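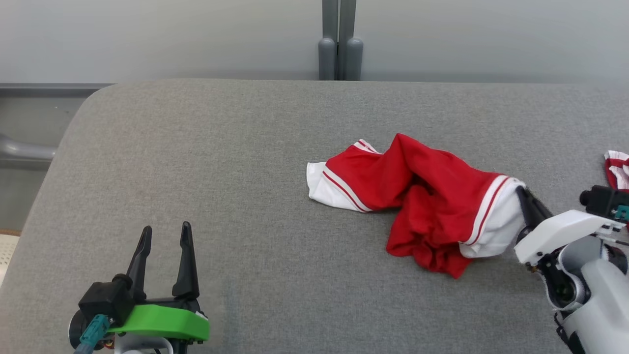

Looking after a small server at home: my running list of tips

Posted in July, by the keeper of the Mellville Household Notes
Last updated: Fri 24 December

I've had a little server going in our house in Mellville for a good while now, and I get asked about it often enough that I started writing things down. It does nothing fancy. It holds the family photos, the recipe collection, the shared calendar, and a shopping list that everybody can get to from their phones (and that everybody adds ice cream to). If you've got an old desktop or a tiny box like mine and you want it to be useful around the house, these are the habits that have saved me the most grief.

My machine is an Okia mini box and it's called Ham. I named it while making a sandwich and never changed it. Do pick a short name, by the way! You will be typing it at bedtime with one thumb.

Where to put it

Mine started out in the linen closet, which was quiet and out of sight and also warm as a bread oven. The fan ran all night. I moved it to an open shelf in the hallway, next to the router, and plugged it straight in with a short network cable. If you can run a cable, run a cable. Wireless is fine for phones, but every strange slowdown I chased in the first year went away once the box was wired.

Keep it off the floor. Dust and pet hair get sucked in down there and you end up taking the lid off twice as often. I go over the vents with a soft paintbrush whenever I'm dusting that shelf anyway, and I shut the thing down first so that I'm not poking bristles at a spinning fan.

Put a label on the power plug. Masking tape and a marker, DO NOT UNPLUG, nice big letters. Vacuum cleaners have to plug in somewhere, and I know which outlet gets picked in my house.

Give it an address that stays put

Most home routers hand out addresses as they please, so one morning the shopping list works and the next morning it's gone. Go into your router's settings and look for something called address reservation, or static lease, or some other name the maker thought was clearer. Pick the server from the list and reserve whatever address it's using. I like mine to end in 200 because it's easy to remember and well out of the way of the phones and laptops, which all bunch up at the low end.

Then write the address on a piece of tape and stick it to the bottom of the box. I also have it on an index card inside the cupboard door with the emergency numbers — low tech, but it works when the network doesn't.

One service at a time

I know the feeling. You get one thing working, you're thrilled, and you want to install nine more before dinner. Please don't! Put one in, let the household use it for a week or two, and only then add the next. When something breaks, you'll have a fair idea what did it.

And keep a notebook. Mine is a plain spiral one and it lives on top of the router. Every time I install, change or delete something, I write a line: what I did, what I typed if it was odd, and which file I touched. My handwriting is terrible and I've still been rescued by that notebook more often than by any forum.

What those numbers mean

If you ever write a small script to talk to your server (mine adds the weekly staples to the shopping list), you'll start seeing three-digit codes come back. I had a few of them wrong for ages, so this is how I keep them straight:

200 means all good, and there's usually something in the reply for you to read.

204 means all good too, but with nothing to send back. I spent a whole evening "fixing" a delete button that was giving me 204 every time. It was deleting perfectly well. I had to type the olive oil back in eleven times.

400 means the server didn't like the way you asked. Look at your own request before you go blaming the box. Nine times out of ten I've left off a quotation mark or a comma.

100 you will probably never see. It's a sort of "go on, I'm listening" in the middle of a longer conversation, and your tools deal with it for you.

Test with the smallest request you can make. I ask for a single item from the list, and if that comes back I go on to bigger things. Starting with the full recipe collection just fills the screen with soup.

Backups, and I do mean it

A server in the hallway is one knocked-over vase away from being a doorstop. I run a backup program called Erken on mine, which copies the photos and the recipe database to an outside drive overnight. Any decent backup tool will do the job. What matters more is how you go about it:

Stop the database first, or use the tool's own export, before copying its files. A copy made halfway through a save can look fine in the folder and then refuse to open.

Keep two drives and swap them. One is plugged in and the other is somewhere outside the house. I use a desk drawer at work.

Try getting something back. Pick a photo, restore it to a different folder, and open it. I do this on the first rainy Saturday I have nothing on, and once I found that I'd been faithfully backing up an empty folder since the previous summer. Oh, I was cross!

Watch how full the drive is. Old backups pile up. I let mine go until there was hardly any room left for the new ones, and clearing out the stale copies got me some 400 gigabytes in a single afternoon. Now I check when I pay the electric bill.

Passwords and the outside world

Change the default password before you do anything else at all. Then make a separate everyday login for each person, without the power to delete things. Kids are fast clickers, and so am I after nine o'clock.

Don't open your server to the whole internet just to see the shopping list from the store. Ours refreshes over the home wireless, and the phone keeps the last copy, which is plenty for milk and eggs. If you really need to get in from outside, use the private tunnel feature (VPN) that a lot of routers have built in, and turn it on only after you've read the router maker's own instructions properly. I read mine with a cup of tea and a pencil.

Updates go in when I'm home and awake, with a fresh backup already made. I did one the night before a birthday party with all the guests' dietary notes on the server. Never again.

Odds and ends

A cheap battery backup unit is worth having if your lights flicker as often as ours do. Even a few minutes gives the box time to shut itself down nicely.

If a page looks stuck after you've changed something, reload it in a private window before you start taking things apart. It may just be your browser showing you the old one.

Keep a spare network cable, and throw out the one with the broken clip. You know the one I mean. It has been in my drawer for years too, and it went in the trash this week.

I still need to write up how I got the printer talking to Ham. It took three tries and the notebook pages are a mess, so give me a little while on that one.

Contact | Copyright Mellville Household Notes | Back to top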